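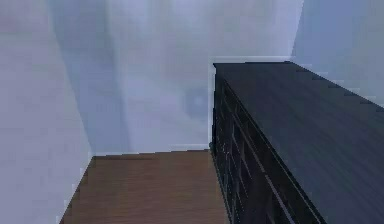
Tea and tall tales with Homa Kordestani

I met Homa at her kitchen door in Sturklow, and she had the kettle on before I'd got my coat off! She's been baking flatbread for the village market for 7 years now, and I'd eaten two pieces before my first question.
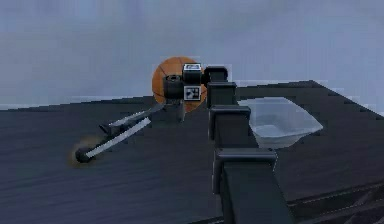
So what got her started?

"My neighbour Chaminda Sarkar lent me his gran's pan," she told me. "I burnt the lot, then I got cross and kept going."

Her best July morning (she still grins about it) saw 518 sold by lunch. 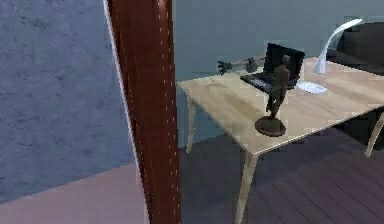 She was up at four that day, mind you, and asleep in a chair by three. "I'd do it again," she said, and passed me the jam.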